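Mellness Fitted Cover for Low Mattresses and Work Tables

Product code: FC 1000
Colour: pale green
Sold by Clarkosley, bedding and work textiles

The Mellness fitted cover is made for people who fold, sort or mend clothes on a wide surface and do not like to do it on a bare table. It goes over a low mattress or a padded platform and is held by elastic along the whole hem. The colour is calm and quite light, so you can easily find a dark sock or a loose thread on it.

We have used this cover in our own shared room since July. It is a big room with a concrete floor and many desks, and the folding place is right beside the people who work on their laptops.

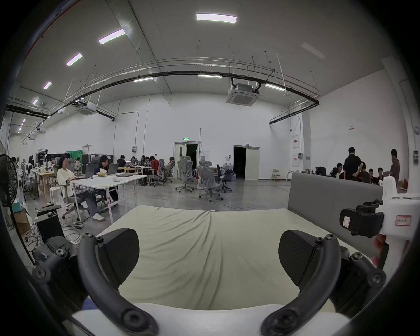

The hem is deep enough for a mattress of normal height. If your mattress is very thin, tuck the extra cloth under it on all sides, otherwise the top will move when you pull a garment over it. Please start with the two far corners and finish with the two near ones. It needs less force this way, and the seams stay where they should.

The cloth is plain on both sides and has no print. It is a little matte, and garments do not slide on it as they do on a varnished table.

Comments from customers

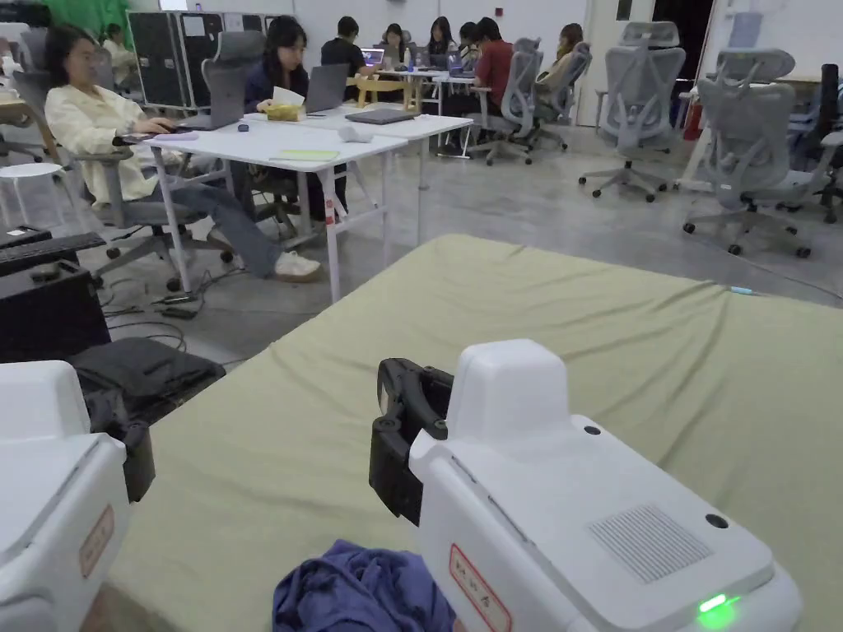

Zarmeena Naqvi writes that she bought two covers, one for use and one for the wash, and that she would do the same again. She finds the elastic strong but the cloth thinner than she expected, and she would pay more for a heavier one. She asks also for a darker green. We have passed this wish to our supplier Lodhi, but we cannot promise a date.

About wrinkles

The cover comes folded in a small packet, so the first folds are sharp. Wash it once before use and put it on when it is still slightly damp. Some creases will stay if the cloth is pulled more on one side than on the other. To correct this, lift the hem at the place where the creases meet and let it go back slowly.

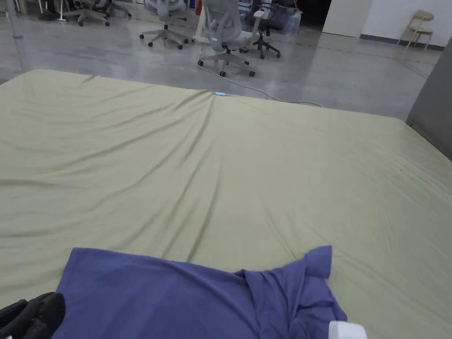 Pale yellow-green fitted cover with a blue-violet garment on it.

Washing and care

Wash at a low temperature with similar colours. Do not use bleach. Dry it on a line or in the dryer on the gentle programme. Ironing is possible, but keep the iron away from the elastic.

For tables we recommend the flat Fendo cloth, which has no elastic and can simply be laid over the top. It is good for small jobs, such as folding one or two pieces.

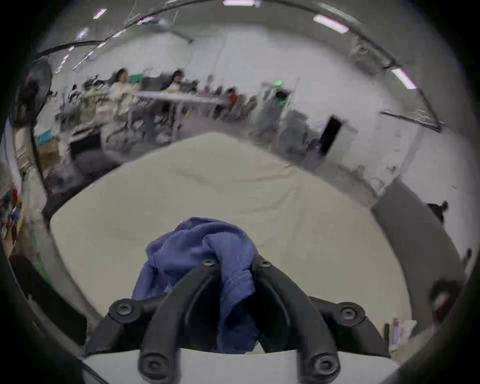
Delivery and returns

Orders are sent from our Clarkosley store room. You can return an unwashed cover within 90 days, and we ask you only to keep the packet. For questions about sizes please write to Emiliano Arancibia at the order desk, and give the length, width and height of your mattress in centimetres.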